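Acta de la reunión del grupo de trabajo sobre buenas prácticas en manipulación robótica
Proyecto Kernis, marzo

Asistentes: Razia Usmani (preside), Aqeel Abbasi, Fahad Mughal, Tariq Qureshi.
Excusa su ausencia: Arsalan Niazi.
Secretario: Tariq Qureshi.

La reunión comienza a las 10:15. Se aprueba el acta anterior con una corrección: en el punto 4, donde decía "velocidad máxima" debe decir "velocidad de aproximación".

1. Borrador de la guía interna

Fahad Mughal presenta la versión 3 del borrador. Se han recibido 13 comentarios, casi todos sobre el capítulo de ensayos en simulación. Cliltitz pide que la guía distinga entre requisito y recomendación en cada apartado. Se acepta. Los requisitos llevarán "debe" y las recomendaciones, "conviene".

Aqeel Abbasi señala que el glosario usa "pinza" y "efector" sin criterio. Se acuerda usar "pinza" cuando se trate de dedos que cierran sobre un objeto y "efector" en el resto de los casos.

2. Ensayos de colocación en compartimentos

Se revisa el procedimiento para tareas de colocación en organizadores con separadores verticales. Razia Usmani recuerda que cada ensayo debe partir de un estado inicial registrado: posición de la pinza, posición del organizador y contenido de los compartimentos. Si falta alguno de estos datos, el ensayo no se contabiliza.
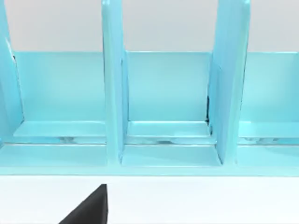 ¿Quién puede modificar los límites de fuerza de la pinza durante una serie de ensayos?
Solo el responsable de la serie, por escrito y antes de reanudarla. Los ensayos hechos con los límites anteriores se archivan aparte.

Abbasi propone que el contacto con un separador se anote siempre, aunque el objeto acabe bien colocado. Mughal está de acuerdo en simulación, pero ve difícil exigirlo en el banco físico, donde los contactos leves no siempre se detectan. Queda como requisito en simulación y como recomendación en el banco.

Se discute también el tamaño mínimo de las series. De los 189 ensayos entregados por Vimel, alrededor de 80 no indican la versión del modelo de contacto. Se devolverán para que los completen — sin versión no se pueden comparar con los de Mensah.

3. Parada y reinicio

Se mantiene la redacción actual: tras una parada de emergencia, el reinicio debe hacerse de forma manual y con la zona de trabajo despejada. Qureshi pide añadir que la causa se anote antes de reiniciar. Aprobado sin votos en contra.

4. Acuerdos y tareas

Mughal: incorporar los cambios al borrador y enviarlo a los asistentes y a Niazi.
Abbasi: redactar la definición de "contacto" para el glosario.
Usmani: escribir a Vimel sobre los ensayos incompletos.
Qureshi: preparar la plantilla de registro del estado inicial.

5. Ruegos y preguntas

Abbasi pregunta si la guía se traducirá. Se deja para la próxima reunión — falta el presupuesto.

Se levanta la sesión a las 11:50.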